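Collecting Fruit Pick-and-Place Examples With a Hand-Held Gripper

Reading time: 5 minutes

This page covers recording the fruit task for the Strebel grasping model. It assumes that you have a Tondis hand-held gripper with the camera already mounted and calibrated, and that the Funomow recorder is installed on the laptop. If the calibration is more than a week old, redo it first. A shifted camera mount will not show up in the preview, but it will ruin the trajectories.

The target for one home is 300 episodes. An episode is one fruit moved once, either from the basket to the table or from the table to the basket. Do not chain two fruits into one recording. The segmenter looks for a single close and a single open, and it drops anything else without a warning.

1. Set up the table

Use the table as it stands in the home. Leave the cloth on, patterned or plain. Leave the household items behind the work area where they are, as long as the gripper can reach the fruit without striking them. The first version of this dataset was recorded on a bare gray bench, and the model trained on it failed on most printed tablecloths. Move only what is breakable and within a hand's width of the path.

Put the basket near the front edge and load it with fruit of different sizes and surfaces. Smooth peel, rough skin and fuzzy skin all behave differently against the pads, and they also look different to the camera at close range. Start each basket-side episode with the open fingers over the basket and hold still for one second before you move.

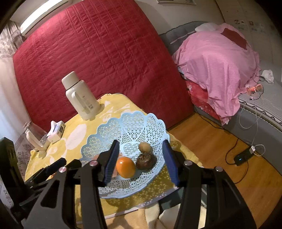 The one-second hold matters for pose tracking. The tracker builds its first map from whatever is behind the table, so it needs texture there: stitched fabric, a poster, a curtain with a pattern. A blank wall close to the table is the worst case. If the tracking light in Funomow stays amber after the hold, step back, sweep the gripper slowly from left to right, and start again.

2. Record the pick

Bring the fingers down at a steady speed. Keep your free hand out of view for the whole episode. Close on the widest part of the fruit, with both pads making contact at nearly the same time. If one pad touches first, the fruit rolls and the episode teaches the model to push before it grips.

Lift the fruit clear of the cloth or the rim before you move sideways. A low lift is fine — two finger widths is enough — but dragging is not. Dragged episodes are tagged by the height filter and removed.

For table-side picks, leave other fruit close to the target in at least some episodes. The model has to learn to select one item out of a group, and widely spaced fruit does not teach that. Change the arrangement by hand after every few episodes. Do not let the previous placement become the next starting layout every time, or the positions will drift into one corner of the table.

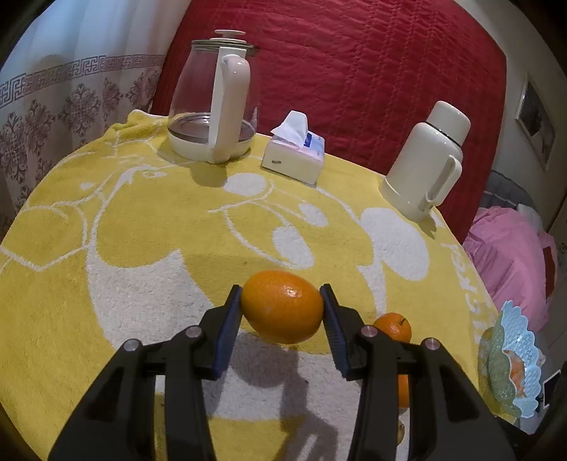

Squeeze only as hard as the fruit needs. The trigger position is stored as gripper width, and the robot will reproduce it. A width well below the diameter of the fruit means that the pads were being crushed into the peel, and on the real arm this trips the current limit.

3. Place and end

Lower the fruit until it touches down, then open. Do not drop it from above. Open fully, back away along the line you came in on, and hold for one second before you press stop. If the fruit rolls after release, keep the episode. If it rolls off the table, delete it.

4. Check before you leave

Run the Cotadent checker on the laptop while you are still in the home. It takes a few minutes and reports three kinds of fault:

- lost tracking
- missing close or open event
- dropped frames

The last November run gave 300 recorded and 287 accepted. That is a normal loss. If more than 17 episodes are rejected, look at the fault list before you record replacements. A long run of lost tracking usually means that the lighting changed — a curtain was opened, a lamp was switched off — and new episodes under the same conditions will fail the same way.

Missing close events have a different source. Check the trigger spring and the pivot screws on the linkage arms. The screws work loose over a long session, and 2 mm of play at the pads is enough to hide a light grip from the width estimate. Tighten them, repeat the width calibration, and note in the session log the episode number where you did this.

Upload only after the checker has finished. The raw video stays on the card until the server shows the session as complete.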